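Print this page
E-mail this article

The Robot Didn't Fail. It Just Kept Going.

By Karim Qaisi
24/04/2023

I want to talk about a cable, and I'm going to take my time getting there, so get yourself a coffee.

Most people who ask me about robot safety want to hear about the big stuff. Arms swinging through walls, machines waking up in the night, all of that. I've been setting up two-armed robots for a living long enough to have a pretty thick folder of incident notes, and I can tell you the big stuff hardly takes up a page of it. The rest is cables, loose screws, a torn cover, somebody's sleeve, and a whole lot of software that was told everything was fine and had no way of checking.

Our bad day came last August, at the Plevdale shop. We had a two-armed setup working at a table, moving small parts into taped-off areas on a tarp, over and over. Boring work, which was the whole point of giving it to a machine! The job ran on a controller from Meveo, with a monitoring package from a little outfit called Camico that was supposed to stop everything if the arms met resistance they didn't expect. I liked that package. I still kind of like it, which tells you how stubborn I am.

We were on run 947 when the left arm reached across, and the slack in its cable caught on the wrist of the right arm. It wasn't a hard catch. The cable slid over a bracket and stayed there. The left arm pulled back, the cable went tight, and the load on the joint crept up a tiny bit at a time, slow enough that the monitor took it for ordinary drift. The monitor watches for sudden bumps, you see. A bump it would have caught in a heartbeat. A slow pull just looked to it like an arm getting a little stiff.

It kept that up for 8 minutes. Then the connector let go at the wrist, the gripper lost power and opened, and the part it was holding dropped on the table and rolled off onto the floor. Ifeanyi Ibrahim was standing right there. He hit the stop button, and then he said a word I won't put in print. He wasn't hurt. The part weighed next to nothing. If we'd been running the heavy fixtures that week I'd be writing a different column, or more likely I wouldn't be writing one at all.

So what did we call it? On the form there's a box for "robot malfunction" and a box for "operator error," and we sat there for a good long while looking at those two boxes. The robot did every single thing it was told to do. Ifeanyi did everything he was told to do too, including the daily walkaround, which at that time had no line on it about cable slack. I ended up writing "other" and stapling a page and a half to the back. (The form came back to me with a note asking me to pick one of the boxes. I sent it back the way it was.)

This is the part that gets me worked up, and my wife will tell you I've given this speech at dinner more than once. We spend a fortune on the clever end of these machines. Vision, planning, force sensing, grippers that can pick up a grape. Then we run the power and signal down the outside of the arm on a floppy black cable and hold it in place with hook-and-loop straps from the office supply drawer. I've been in shops with gear that cost more than my house, and the cable management was a zip tie. You wouldn't accept that on a table saw. You wouldn't accept it on a toaster!

I know the answer I'll get from the makers, because I've had it already. Inside routing costs money and makes repairs slow. A cable that runs through the arm has to twist with every joint, and when it wears out you're taking the arm apart to get at it. Fine. I've changed an internal harness and I lost most of a day and some skin. I'm not asking for every wire to go inside. I'm asking for somebody to own the slack. How much is there, where does it go when the arm is all the way out, and what's the nearest thing it could grab? With two arms over one table, the nearest thing is usually the other arm.
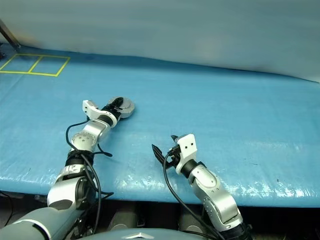 Two arms at a tarp-covered work table, with the cables looped along the outside of the left one.

Look at any setup like that one and trace the cables with your finger before you look at anything else. I do it everywhere now, and it makes me a terrible guest on shop tours.

As for the monitoring, I did call Camico, and they were decent about it. They asked for the logs and they didn't try to tell me I was holding it wrong. Their fix was a second limit that looks at the trend over a longer stretch. It's a good fix and we turned it on that same week. It also gave us 76 false stops in the first month, and I'd be lying if I said there wasn't pressure to turn it right back off. A line that stops for nothing makes everybody cranky. I held out, we tuned it, and it's down to 2 a month now, which I can live with. Plenty of shops would have switched it off by the second morning and never told a soul, and I can't say I'd blame the poor tech who got told to do it. I'd blame whoever told him.

A reader wrote in after my last column to say that the Yan arms have a clip-on guide that keeps the cable tight to the forearm through the full reach. I haven't tried one, so I'm not going to cheer for it or knock it. If you've run them for a while, write me and tell me how the clips hold up, especially around the wrist, where everything I've ever put on a robot has eventually cracked.

In the meantime, our walkaround sheet has a new line. With the power off, we push both arms by hand to the farthest points of the job and look at the cables at each one. Ifeanyi wrote the wording himself and put it first on the page, above the emergency stop test. We argued about that order for a while and I lost.

Print this page
E-mail this article
E-mail the author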